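Dunamon Fund Progress Report: Markville Community Meals

Prepared by Reshma Hendricks, Program Lead

Where we are

Thank you, first of all, for your patience with us over the winter. The last time I wrote, we had a kitchen with half a floor and a freezer that was still sitting in the supplier's warehouse, and I think I promised you a cheerful letter in February. Well, it is a cheerful letter! The Nambiar Street kitchen is open, the floor is down, and we have been cooking three days a week since the second week of the month.

Our goal for the first year was 1,000 meals a month to households in Markville where someone is over 70, recovering from surgery, or caring for a family member full time. We reached that figure in our first full month of cooking, a little sooner than I had dared to write in the application. Wednesday is by far our biggest day, and we now have 90 households on the regular route, with a short waiting list on the north side that I would dearly like to clear by summer.

Cooking and menus

The menu has settled into a four-week rotation. The lentil soup and the chicken with rice are the ones people call us about, and the baked fish, I am sorry to say, came back uneaten often enough that we have dropped it. Several families asked for softer food and less salt, so we now cook one low-salt dish each day, and it has been popular well beyond the people who asked for it.

Containers

Your grant let us move away from foil trays, which leaked in the bags and went straight into the trash. We tried a few kinds of reusable box and chose a clear plastic one with a snap-on lid and a blue seal around the rim. Drivers leave the full ones and pick up last week's empties on the same visit. Returns were slow at first — people are fond of a good container, and I can't say I blame them — but a note in the bag has helped a great deal. We bought 100 extra to cover the ones that wander off. 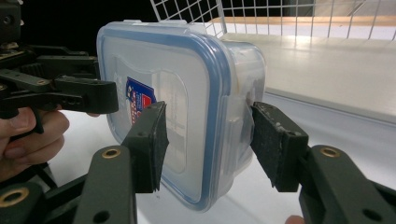

Drivers and routes

We have lost two drivers since the fall, one to a new job and one to a new grandchild in another state, and we miss them both. Flusari, the delivery service downtown, has lent us a van on our busiest day, and that has taken the pressure off the longest route. I would still like to have two more regular drivers before the hot weather.

Spending

We have spent a bit over half of the equipment line and very little of the training line, as the food safety course was pushed back a month. The freezer cost more than quoted once the wiring was included. I covered the difference from our own reserves and am not asking you for it, but I did want you to know.

Next three months

We plan to clear the north side waiting list, run the delayed course, and mail a short survey to 50 households asking what they would change. I will send you the answers as they come in, the grumpy ones too. You would be very welcome to visit on any cooking day. Come before 11 a.m. if you want to see the packing, and please do stay for lunch.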